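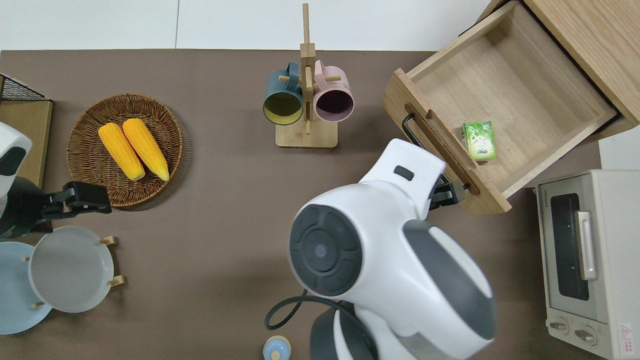
株式会社イスデン(Isden) 暮らし用品部 台所道具チーム

引き出しつき木製キャビネット「Skallon」を11月に発売
卓上に置いて、お皿やマグカップのとなりで使える、小さな台所収納です

株式会社イスデン(Isden)暮らし用品部は、卓上に置いて使う引き出しつきの木製キャビネット「Skallon(スカロン)」を、11月より直営店とオンラインショップにて発売いたします。あわせて、同じシリーズのマグツリーと皿立て、取り扱いを始めて好評をいただいているかごのトレーも、台所まわりの道具としてまとめてご紹介してまいります。

台所というのは不思議な場所で、広いお宅でも、こぢんまりとしたお部屋でも、気がつくと調理台の上にいろいろなものが集まってまいります。朝つかったマグカップ、夕方に買ってきた野菜、学校から帰ったお子さんが飲むつもりで置いたままのジュース。どれもすぐにまた手に取るものですから、奥の戸棚にしまい込むのもなんだか気が引けますし、かといって出しっぱなしでは、まな板を置く場所がなくなってしまいます。私たち台所道具チームのメンバーも、それぞれの家で長いこと同じことに悩んでまいりました。

「Skallon」は、そうした「しまうほどではないけれど、居場所がほしいもの」のためにつくったキャビネットです。明るいオークの色合いに、黒い金属のバーハンドルをひとつ。飾りらしい飾りはそれだけなのですが、このハンドルの太さと長さには、試作の段階でずいぶん時間をかけました。料理の途中で手がふさがっていても指を二本かければ引けるように、というのが最初からの目標で、細すぎれば指が痛く、太すぎれば見た目が重たくなってしまい、開発を担当したディエム・ダン(Diễm Đặng)は机の引き出しにハンドルの見本をぎっしりためこんでいたほどです。

引き出しの中には、あえて仕切りをつけておりません。試作品をお使いいただいたご家庭からは「仕切りがほしい」というお声と「ないほうがいい」というお声の両方をいただき、正直なところ最後まで迷いました。お弁当用の小さな紙パックのジュースを入れる方もいれば、布巾やゴムべらを入れる方、お子さんのおやつを入れる方もいらして、入れるものが本当にさまざまだったのです。そこでまずは何も区切らない形でお届けし、仕切り板は別売りの部品として、のちほどご用意することにいたしました。

開発責任者のラウタロ・ウジョア(Lautaro Ulloa)は、次のように話しています。
「試作品をお願いしたのは198世帯です。お返事を読んでいると、それぞれの台所の様子が目に浮かんでくるようで、夜遅くまで読みふけってしまいました。引き出しの使いみちは、こちらが考えていたよりもずっと自由でした。薬味のチューブを全部立てて入れているお宅もあって、これはうちでもすぐに真似をしました」

となりに並べていただきたい道具たち

マグツリーは、長方形の台に背の高い支柱を立て、そこから出た木のペグに持ち手をかけていただく、昔ながらのかたちです。カップは外側と内側で色の違うものがよく似合います。外が深い青緑で中が黄色のもの、外が淡いピンクで中が濃いプラム色のもの、といった組み合わせをかけておきますと、内側の色がちらりと見えて、お茶の時間がすこし楽しみになります。

皿立ては、木の台に明るい色の短いペグが並んだ、ごく素朴なものです。グレーや淡い水色といった落ち着いた色のお皿を立てておくと、木の色となじんで、食器棚まで戻さなくてもそれなりに片づいて見えるのがうれしいところ。平らに重ねるより一枚だけ抜き取りやすく、忙しい朝には助かります。

そして、丸い編みかごのトレー。あたたかみのある茶色で、とうもろこしを二本ころんと入れておくだけで、もう十分に絵になります。買ってきた野菜をとりあえず置く場所があると、夕食の支度にとりかかるのがずいぶん気楽になるものです。こちらは協力工房のチュオン(Trương)のみなさんとご一緒している品で、工房の窓口を務めるスアン・アウ(Xuân Âu)さんからは「果物でも、パンでも、毛糸でも、好きなものを入れてください」とのお言葉をいただいております。

黒いワイヤーのラックや、明るい色の木の板など、すでにお手元にある道具とも合わせやすいよう、シリーズ全体の色味はひかえめにまとめました。新しい道具を迎えるたびに台所をまるごと変えるのはたいへんですから、まずは引き出しひとつ、かごひとつから、気長にそろえていただければと思っております。

お手入れについて

キャビネットの表面は、ふだんは乾いたやわらかい布で拭いていただければ十分です。汁気のあるものをこぼされたときは、早めに固く絞った布で拭き、そのあと乾拭きをお願いいたします。食器は水気を切ってからマグツリーや皿立てにお移しください。引き出しがかたくなってきたと感じられたら、当部までお気軽にご相談ください。

発売について

商品名:卓上キャビネット「Skallon」
発売時期:11月
初回生産数:2226台
販売場所:イスデン直営店、オンラインショップ
別売り:専用仕切り板(発売時期は改めてお知らせいたします)

直営店では、発売にさきがけて先行展示を行います。金曜日の午後には台所道具チームの者が売り場に立っておりますので、引き出しを開けたり閉めたり、どうぞご遠慮なくお試しください。展示品にはお手持ちのマグカップをかけていただいてもかまいません。持ち手の大きなカップがペグにかかるかどうかは、やはり実物で試していただくのがいちばんです。

本件に関するお問い合わせ
株式会社イスデン 暮らし用品部 台所道具チーム
広報担当:トゥー・クー(Thu Cù)、カン・ギエム(Khang Nghiêm)
商品の貸し出し、取材のご相談も、上記の担当が承ります。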